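"Der zweite Aufguss ist der ehrliche"

Gespräch mit Andor Halász über Tee, kleine Läden und warum er keinen Kaffee mehr macht

Er ist zu spät, zwanzig Schritte vor der Tür ruft er schon eine Entschuldigung. Lieferung aus Hamburg, falscher Karton, wieder alles zurück. Andor Halász, 49, betreibt seit sechs Jahren den Teeladen Bodnár, benannt nach dem Mädchennamen seiner Großmutter. Zwei Räume, vorne Verkauf, hinten ein langer Tisch für die Verkostungen. Im August ist wenig los. "Bei dreißig Grad will keiner über Oolong reden", sagt er. Er redet dann trotzdem über Oolong, eine gute halbe Stunde.

Angefangen hat er mit Kaffee. Espressobar, Bahnhofsnähe, lange Tage. Lief gut, sagt er, lief zu gut. Morgens um sechs die ersten Pendler, alle in Eile, alle den Becher zum Mitnehmen. "Ich hab in einem Jahr vielleicht zehn Leute sitzen sehen. Der Rest war Rücken." Verkauft hat er den Laden dann an seinen Kollegen Béla Rácz, der ihn bis heute führt. Streit gab es keinen. Nur über die Mühle, die wollte Halász eigentlich mitnehmen.

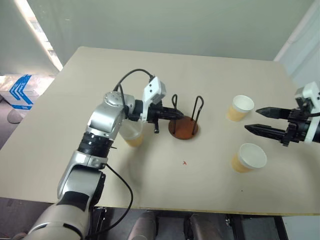

Warum ausgerechnet Tee?

"Wegen der Zeit. Drei Minuten musst du warten, da kommst du nicht drumrum. In den drei Minuten fangen die Leute an zu erzählen, vom Urlaub, von der Scheidung, egal. Beim Espresso sind die nach dreißig Sekunden wieder draußen."

Gelernt hat er bei Anjani Mangundap, damals Einkäuferin bei einem kleinen Importeur namens Undier. Sie hat ihn mitgenommen zu den Musterproben, eine Tasse neben der anderen, schlürfen, spucken, weiter. Er habe am Anfang nichts geschmeckt. "Grün, schwarz, fertig. Anjani hat mich angeschaut wie einen Hund, der Klavier spielen soll." Nach ein paar Wochen kam es dann. Erst Rauch, dann Heu, irgendwann auch der Unterschied zwischen erster und zweiter Pflückung. Blind erkennt er ihn bis heute nicht immer, gibt er zu.

Was die meisten falsch machen? Er holt Luft. Zu heißes Wasser beim Grüntee, klar. Zu wenig Blatt und dafür zu lange ziehen lassen – "dann hast du Gerbstoff und sonst nix". Und die Tee-Eier. Die hasst er richtig. Das Blatt braucht Platz, sagt er, es will aufgehen. Eine Kanne und ein Sieb für hinterher reichen völlig, das Sieb gibts für ein paar Euro. Verkauft er selbst, verdient aber kaum was dran. 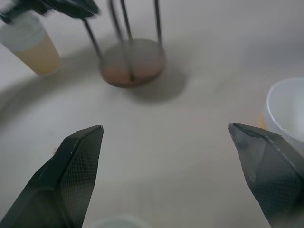
Und dann eben der zweite Aufguss. Da wird er laut. Die Leute schütten das Blatt nach der ersten Tasse weg, einen Tee für achtzehn Euro die hundert Gramm! "Der erste Aufguss will gefallen. Der zweite ist der ehrliche." Beim Oolong gehen auch vier oder fünf, beim Darjeeling ist nach zwei Schluss, bei aromatisiertem Zeug lohnt es überhaupt nicht. Aromatisiertes führt er trotzdem, Vanille vor allem, im Dezember zahlt das die Miete. Earl Grey auch. Da ist er nicht stolz drauf, aber auch nicht beleidigt.

Über Wasser könnte man mit ihm einen eigenen Artikel machen. Hier in der Stadt ist es hart, auf dem Schwarztee schwimmt nach kurzer Zeit ein Film. Filtern hilft, sagt er, stilles Wasser aus der Flasche geht auch, findet er aber albern. Sein Stammkunde Ryan Hebden bringt sich zu den Verkostungen eigenes mit, aus einer Quelle irgendwo im Wald. "Schmeckt besser. Ich sags ihm nur nicht."

Bleibt das Geld. Die Miete ist im Frühjahr gestiegen, die Frachtkosten sowieso, und ein Online-Shop rechnet sich für einen wie ihn nur halb. Den macht inzwischen Nilton Salazar, zwei Tage die Woche, der fotografiert auch die Dosen und schreibt die Texte. Halász liest sie gegen und streicht die Adjektive raus. "Blumig darf er einmal. Pro Tee."

Noch ein Laden? Er schüttelt den Kopf. Lieber im Herbst die Verkostungen ausbauen, kleine Gruppen, höchstens acht Leute, sonst wird das Wasser kalt bevor alle was haben. Japanische Tees stehen als erstes an, danach vielleicht Ceylon. Anmeldung im Laden oder telefonisch, per Mail antwortet er nach eigener Aussage "schlecht bis garnicht".

Dann klingelt es vorne, Kundschaft. Eine Frau will Pfefferminz, lose, zweihundert Gramm. Er wiegt ab, fragt nach der Kanne, die sie zuhause hat, und die beiden reden noch als ich gehe.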